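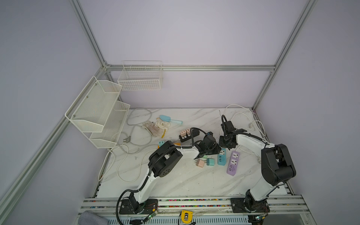 A light blue trowel and a pair of work gloves. Dig in!

What Is Soil, Anyway?

Go outside and scoop up a handful of dirt. Go on, we'll wait! It might look like plain brown stuff, but you're holding tiny rocks, air, water, bits of old leaves, and more living things than there are people in your whole town. Scientists call it soil, and almost every plant you have ever eaten grew in it.

It starts with rocks

Soil begins as solid rock. Rain falls on the rock and trickles into its cracks. On cold nights the water freezes, and water takes up more room when it turns to ice, so it pushes the cracks wider. Do that over and over for hundreds of winters and big rocks crumble into little ones. Plant roots help too. They squeeze into the gaps and push (roots are strong — think of a sidewalk that a tree has bumped up!).

The crumbs of rock come in different sizes. Sand is the biggest, and you can feel each gritty grain. Silt is smaller and feels like flour. Clay is the smallest of all. You would need a very powerful microscope to see one piece of clay by itself, and when it's wet it sticks together so well that people make pots out of it.

Then come the leftovers

Rock crumbs alone don't make good soil. When leaves fall and plants die, they slowly rot and turn into dark, crumbly stuff called humus (say it HYOO-muss). Don't mix it up with hummus, the kind you dip carrots in! Humus holds water like a sponge and is full of food for plants.

Who does all that rotting? Fungi, bacteria, beetles, pill bugs, and our favorite, the earthworm. A worm has no teeth. It swallows bits of soil and dead leaves, grinds them up inside its body, and leaves little squiggly piles behind called casts. Plants love worm casts. The tunnels worms make are great as well, letting air and rain get down to the roots.

Last August the kids in the Nulach garden club went worm hunting with their leader, Nia Vaughan. They found 148 worms under the shady old compost heap and 213 in the bean patch, which surprised everyone who had bet on the compost. All the worms went right back where they came from.

Soil has layers

If you could slice straight down through the ground, you'd see stripes, a bit like a cake. The dark stripe on top is the topsoil, where most roots and worms live. Under it is the subsoil, which is usually lighter in color and harder to dig. Keep going and you get to broken rock, and then to solid rock called bedrock.

Topsoil takes a very long time to form. A layer as thick as your thumb can take hundreds of years!

Try it: shake up some soil

You will need a clear jar with a tight lid, a trowel, some water, and a grown-up to say where it's OK to dig.

Fill the jar halfway with soil. Pick out any worms first and let them go.
Add water until the jar is nearly full, and put the lid on tight.
Shake it hard for 30 seconds.
Set the jar down somewhere it won't get bumped, and watch.

The sand drops to the bottom first. Next comes the silt, and you may need to wait 2 days before the clay settles on top. Bits of leaf and twig will probably float. Draw your jar and label the layers, then try soil from a different spot — the edge of a stream, maybe, or under a big tree. Are the stripes the same?

Wash your hands when you're finished, and scrub under those fingernails!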